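Last edited August 28, 2020 by Ilze Žukauskas.

# Grilia word lists

Grilia is a set of plain text word lists for people who repair and rebuild old desktop computers and want to write labels, parts sheets and shop notes with consistent spelling. It started as the parts vocabulary for the Flulska inventory program and was split off when other people wanted the lists without the program.

The lists are in English. A Latvian set is kept separately under the name Rozīte and has its own README.

## What's in the folder

- `terms.txt`: the main list, 2,000 entries, one per line
- `short.txt`: 400 entries, meant for small labels
- `synonyms.tsv`: two columns, the word people type and the word we use
- `retired.txt`: entries removed from the main list, kept so old sheets can still be read
- `CHANGES`: dated by release, newest at the top

All files are UTF-8 with Unix line endings. If you open `synonyms.tsv` in a spreadsheet, turn off automatic date conversion first. It changes entries such as "2-4 pin" into dates and they can't be recovered after saving.

## How entries are written

Entries are lowercase unless the word is a name or an abbreviation. Plurals are left out. Hyphens are used only where leaving them out would make a different word.

Each term has one preferred form. "Motherboard" is preferred over "mainboard" and "system board". "Case" covers towers and flat desktops, with "tower case" available when the difference matters. For structural metal inside the case we use "crossbar", and "brace" is a synonym.
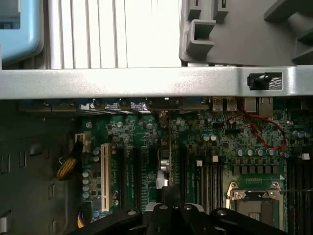
*Crossbar and motherboard in an open tower.*

Brand names are not in the main list. Put them in the maker field of your own sheet, spelled the way the company spells them. Model numbers go in the model field with no spaces added or removed.

Labels in `short.txt` are limited to 30 characters. The limit comes from the Stovard label printer that the first version was made for. Some entries are cut down in ways that look odd in a longer document, so don't use the short list for text that people will read in full.

## Using the lists

Copy the files to wherever your program expects them. There is nothing to install.

To search for a word in both lists:

 grep -i "bracket" terms.txt short.txt

To find the preferred form of a word:

 grep -i "^mainboard" synonyms.tsv

The first column of the synonyms file is sorted. If you add your own lines, sort the file again or the Flulska import will stop at the first line out of order. It gives the line number but no other message.

## Expansion cards

This part of the list was redone for release 2. The older entries mixed the name of the card with the name of the slot, so the same part could appear under three headings. Cards are now named by what they do: graphics card, sound card, network card, capture card. The slot type goes in the notes field.

"Video card" is a synonym for "graphics card". "Capture card" is a separate entry and should not be merged with either of them.

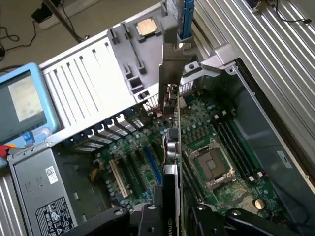 *Graphics card, NVIDIA. Entry: "graphics card".*

The metal piece on the end of a card is a "mounting bracket". "Slot cover" is used only for the blank plate that fills an unused opening. Sheets made before release 2 may have "backplate" for both, and these have to be sorted out by hand.

## Known problems

- Cable entries are uneven. Power cables are well covered and front panel cables are not.
- A few terms in `retired.txt` have no replacement listed.
- "Riser" is defined twice, with different notes.
- Fan sizes are given in millimeters, but several older notes still use inches.

## Sending corrections

Send one correction per message, with the current entry, the new entry and a source such as a service manual. Scans are fine if the text can be read. Changes collected during August go into the next release.

## License

The lists may be copied, changed and shared for any purpose. Keep this file with them, and if you change the entries, give your version a different name.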